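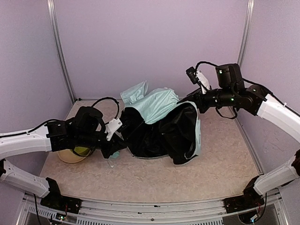 **Neue Hausregeln für zweiarmige Handhabungsplätze: Skularton veröffentlicht Leitfaden zum Umgang mit Textilien**

August 2025 — Der Anwenderkreis Skularton hat seinen Leitfaden für den Betrieb kleiner zweiarmiger Roboterarbeitsplätze in überarbeiteter Fassung vorgelegt. Das Dokument richtet sich an Labore, Ausbildungsstätten und Betriebe, in denen Roboterarme Kleidungsstücke und andere biegeschlaffe Teile greifen, wenden oder falten. Es ersetzt die bisherige Arbeitsanweisung und gilt für die Mitglieder des Anwenderkreises ab Oktober verbindlich.

Anlass der Überarbeitung war die Auswertung von 633 Versuchsprotokollen, die von den beteiligten Stellen Lurkuma, Kołodziej und Storent eingereicht worden waren. Nach Angaben des Anwenderkreises zeigte sich dabei, dass die Vorbereitung der Arbeitsfläche, die Führung der Leitungen und die Kennzeichnung von Störungen an den Standorten sehr unterschiedlich gehandhabt wurden. Ein Vergleich der Ergebnisse sei dadurch in vielen Fällen nur eingeschränkt möglich gewesen.

**Arbeitsfläche und Ausgangslage**

Der Leitfaden schreibt vor, dass die Ausgangslage eines Versuchs vollständig zu erfassen ist. Dazu gehören neben dem zu handhabenden Textil auch alle weiteren Gegenstände, die sich innerhalb der Einhausung befinden, etwa Schalen oder kleine Materialreste. Sie dürfen auf der Fläche verbleiben, wenn der Versuchsplan dies vorsieht, müssen dann aber im Protokoll aufgeführt werden. Wird ein Gegenstand während des Versuchs durch einen Greifer verdeckt oder verschoben, ist dies gesondert zu vermerken.

Für zerknüllt abgelegte Kleidungsstücke gilt eine eigene Bestimmung. Sie sind vor jedem Durchgang neu aufzunehmen und abzulegen; ein Weiterarbeiten mit der Endlage des vorherigen Durchgangs ist nur noch in zusammenhängenden Versuchsreihen gestattet. Bei mehrfarbigen Stücken soll das Protokoll festhalten, welcher Farbbereich obenauf liegt. Nach Einschätzung der Bearbeiter hat diese Angabe bei der Auswertung der Kameradaten bislang häufig gefehlt.

**Greifer, Kameras und Leitungen**

Bei gleichzeitiger Bewegung beider Arme über demselben Textil ist künftig ein Mindestabstand von 50 Millimetern zwischen den Greifern einzuhalten. Unterschreitungen sind zulässig, sofern der Ablauf eine Übergabe von einem Greifer an den anderen verlangt und die Geschwindigkeit zuvor auf höchstens 200 Millimeter je Sekunde begrenzt wurde. Drückt ein Greifer gegen den Stoff, ohne ihn zu fassen, gilt der Vorgang nicht als Griff und ist auch nicht als solcher zu zählen.

Am Handgelenk montierte Kameras sind zu Beginn jeder Schicht auf festen Sitz und freies Sichtfeld zu prüfen. Leuchtet eine Betriebsanzeige, so ersetzt dies die Prüfung des Kamerabildes ausdrücklich nicht. Kabelschlaufen am Handgelenk müssen den vollen Bewegungsbereich des Arms zulassen und dürfen in keiner Stellung den Stoff berühren. Für Platinen und Steckverbindungen im Bereich der vorderen Befestigungsschiene verlangt der Leitfaden eine Sichtkontrolle vor dem Einschalten. Lose Adern sind bei abgeschalteter Versorgung zu sichern, Änderungen an der Verdrahtung im Gerätebuch einzutragen.

»Die meisten Abweichungen, die uns gemeldet wurden, lagen in der Vorbereitung und hatten mit der Steuerung wenig zu tun«, erklärte Normunds Vaher, der die Überarbeitung bei Skularton geleitet hat. »Wir haben die Anforderungen deshalb so formuliert, dass sie am Arbeitsplatz ohne zusätzliche Messmittel geprüft werden können — mit Ausnahme des Greiferabstands, für den eine Lehre beiliegt.«

**Eingriffe von Hand**

Neu gefasst wurden auch die Bestimmungen über manuelle Eingriffe. In die Einhausung darf nur gegriffen werden, wenn beide Arme stillgesetzt und gegen Wiederanlauf gesichert sind. Das Anhalten lediglich des näher gelegenen Arms genügt nicht mehr. Nach drei Eingriffen innerhalb eines Durchgangs ist dieser abzubrechen und als unvollständig zu kennzeichnen. Abgebrochene Durchgänge sind aufzubewahren und dürfen nicht aus der Gesamtzahl herausgerechnet werden.

Die Gefährdungsbeurteilung des jeweiligen Betreibers sowie die gesetzlichen Vorschriften zum Arbeitsschutz bleiben von dem Leitfaden unberührt. Soweit örtliche Regelungen strengere Anforderungen enthalten, gehen diese vor.

**Einführung und Rückmeldungen**

Lurkuma und Kołodziej haben angekündigt, die neue Fassung bereits vor dem verbindlichen Termin anzuwenden. Storent wird zunächst die Protokollvorlagen umstellen und die Bestimmungen zum Greiferabstand in einem zweiten Schritt übernehmen. Bestehende Versuchsreihen können nach den bisherigen Regeln abgeschlossen werden, sofern dies im Kopf des Protokolls angegeben ist.

Der Leitfaden umfasst neben dem Regelteil eine Prüfliste für den Schichtbeginn und ein Muster des Gerätebuchs. Mitglieder erhalten die Unterlagen über ihre jeweilige Kontaktstelle, andere Einrichtungen können sie bei der Geschäftsstelle von Skularton schriftlich anfordern. Anmerkungen zum Text nimmt die Geschäftsstelle unter Angabe des betreffenden Abschnitts entgegen.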